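Stop Buying Grippers by the Spec Sheet

July 23, 2019

I've spent most of the last two months trying out grippers, and I have an opinion now, so you're going to get it. We shop for these things all wrong. We look at payload, we look at stroke, we look at grip force, we put it all in a spreadsheet (mine had 258 rows, please don't ask), and then we buy whichever hand has the biggest numbers we can afford.

And then the thing shows up and you ask it to pick up something flat off a hard floor, and you find out what you bought.

I had two kinds on the bench this time. One is the Clusia, a thick dark finger with a curve to it, good and chunky. The other is the Miranda, a small white finger that looks like it came off a toy. If you'd shown me both in May I'd have bet lunch on the Clusia for everything. It opens wide, it squeezes hard, and it feels expensive when you hold it. I love holding it!

But a utility knife is a nasty little object. It's thin, it's long, the handle is plastic, and there's a slick strip of clear tape around the middle of ours. Come at it a bit crooked and a fat fingertip wants to push it along the concrete before it ever gets a hold. And you really do care which end you grab, with the blade out. So now your approach angle matters, and how well you can see past your own fingers matters, and neither of those was in my spreadsheet.

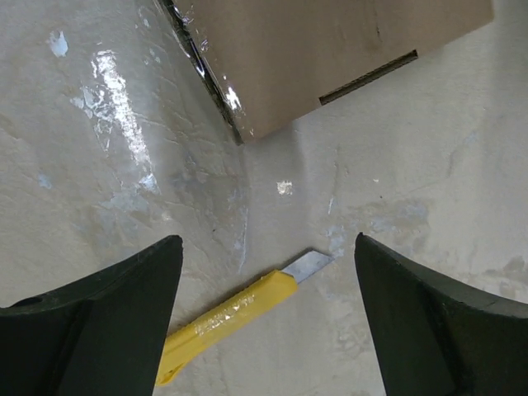 The camera is half the gripper

This is the part I get worked up about. People pick a hand, and then they pick a camera, like they're buying shoes and a hat. With a camera riding at the wrist, the fingers are in your view all day long. Thick fingers eat up the bottom corners, and that's right where the thing you want ends up when you get close. I'd happily give up some grip force for a slimmer tip and a clear look at the handle.

Floors make it worse. A smooth concrete floor throws glare back at you, and so does packing tape, and so does the tape on a knife. Every demo video I've ever watched was shot over a nice dull mat. Try your gripper over the floor you've got, under the lights you've got, with a taped-up cardboard box in the way. If a vendor won't let you do that (Prammont wouldn't, and I asked twice), I'd take that as your answer.

Two small hands beat one big one

My other hobbyhorse. For the price of one really fancy hand, you can often get a pair of modest arms with plain two-finger grippers, and I think that's the better buy for most small shops. I know the arguments against it. Twice the cabling, twice the calibration, and the arms have to stay out of each other's way. All true! I spent a whole afternoon just on cable loops, and I'm still not happy with them. Leave too little slack at the elbow and the arm tugs on itself; leave too much and you've got a loop hanging off the front of the rig, waiting to catch on something.

But fruit changed my mind. Lemons are easy, anything can hold a lemon. Grapes are where you learn something, all give and wobble, and a dragon fruit has those scales sticking out that make every grasp a new guess. Put them in one bin together and you get a pretty fair test of a pair of hands. One can steady while the other one lifts, or they can each take a side. A big strong hand down in that bin has a lot of ways to hurt a grape and not many ways to be careful.

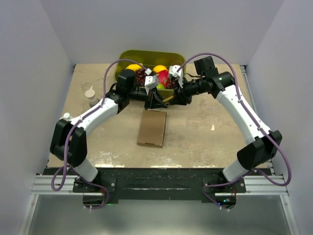

Both arms over the fruit bin, a wrist camera on each.

I'll give the other camp this much: two grippers working that close together is a headache. With both of them over the same bin, the wrists crowd each other, and I've had to slow everything way down. The Fikolberg controller has a setting for keeping arms apart, and out of the box it was so timid that neither arm wanted to go in at all. I set the gap to 15 millimeters and life got better. Your number will be different.

So what would I do with your money? I'd take five awkward objects you handle every week and borrow every gripper you can. Put the camera on before you judge anything, and watch the view as much as the fingers. I'd also try the cheap one first, while you're still fresh and patient, since the expensive one always gets the benefit of the doubt. I still haven't sent the Clusia back, by the way. It's great with big boxes, and I have a lot of big boxes.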